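ヴェルビー衣類交換会 運営打合せ 議事録

日時:2019年3月14日 午後2時から
場所:ニストラ会館 2階 小会議室
出席:11名(欠席の連絡あり 2名)
進行:トヌ・キヴィ

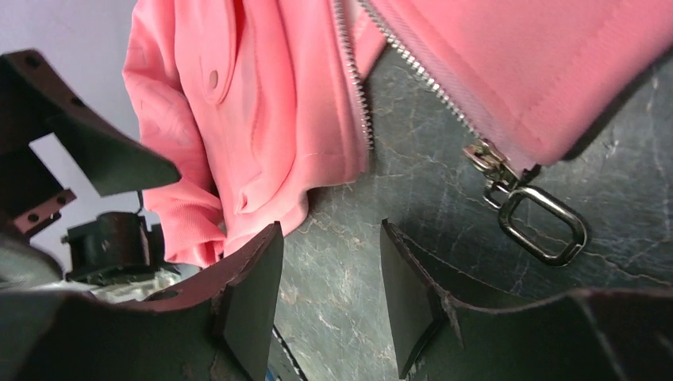
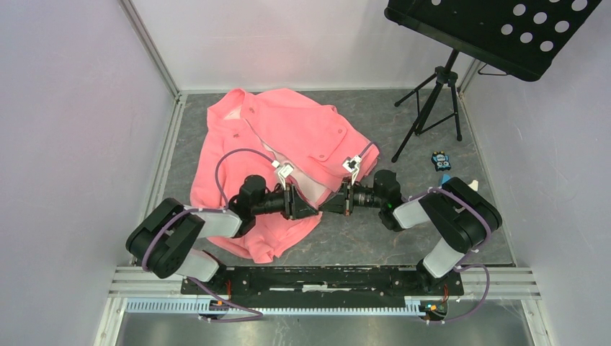
サーモンピンクの上着。縫い目のあるフラップが付いている。

1.前回議事録の確認
前回分について、会場使用料の支払い先の表記に誤りがあった。「ポセル倉庫」とあるのを「ニストラ会館」に訂正し、そのほかは原案どおり承認した。

2.5月の交換会について
開催は5月とし、会場は引き続きニストラ会館1階ホールを使う。ホールの予約は仮押さえの段階で、今月中に本申込みを行う。申込書はキヴィが提出する。
開場時間について、前回は午前中に来場が集中し、受付前の通路がふさがったとの報告があった。午前の部と午後の部に分ける案と、開場を早める案が出た。話し合いの結果、2部制とし、間に休憩と補充の時間を取ることにした。午後の部に出す品は午前の部が終わるまでホールに出さない。
午前に来た人が午後も入場できるかどうかについては意見が分かれた。制限はせず、受付で午後の混み具合を伝える程度にとどめる。

3.受付する衣類の基準
現行の基準は「洗濯済みで、破れや目立つしみのないもの」だけで、受付担当によって判断に差が出ている。次の点を加える。
・ボタンやファスナーの不具合は、申告があれば受け付け、修理コーナーに回す。
・下着、水着、片方だけの靴下や手袋は受け付けない。
・制服は学校名の入ったものを除いて受け付ける。
・冬物の上着は5月の会では台数を限って出し、残りは秋まで保管する。
最後の項目について、保管場所の負担が増えるとの指摘があった。ハンガーラックの割り振りは、上着4台、子ども服2台、残りをその他とする案で仮決めし、搬入の際に調整する。

4.保管場所
ポセル倉庫の棚の契約は5月末で切れる。更新するか、会館の物置を借りるかを検討した。物置は無料だが湿気があり、ウールの保管には向かないという意見が多かった。倉庫の更新料の見積もりを取ってから決める。次回へ継続。

5.案内チラシ
印刷は前回と同じヴァルチャク印刷に頼む。原稿の締切は今月末。前回のチラシは地図が小さく、裏口に回ってしまう人がいたため、地図を大きくして正面入口に矢印を入れる。交換券の説明文は長すぎるという声があり、半分ほどに縮める。駐輪場の案内も追加する。

6.その他
・修理コーナーのミシンのうち、糸調子の悪いものを点検に出す。費用は予備費から支出する。
・試着用の鏡をもう少し明るい場所に置いてほしいとの要望があった。ホール南側に移す。
・交換券の残りが少ない。チラシと一緒に刷れるか印刷所に問い合わせる。
・子ども服のサイズ表示札は、色分けをやめて数字だけにする。

次回までの作業
ホール本申込み:キヴィ
倉庫更新料の見積もり:会計担当
チラシ原稿:広報担当
ミシンの点検依頼:修理コーナー担当

次回の日程は会場の空きを確認のうえ、メールで連絡する。
午後4時 閉会

シェア 14 コメント 2

最近の記事
・秋の交換会 会計報告
・修理コーナーで受け付けできるもの
・ニストラ会館への行き方(バス・自転車)
・交換券の使い方が変わりました

お問い合わせ | 会則 | ページの先頭へ戻る
© ヴェルビー衣類交換会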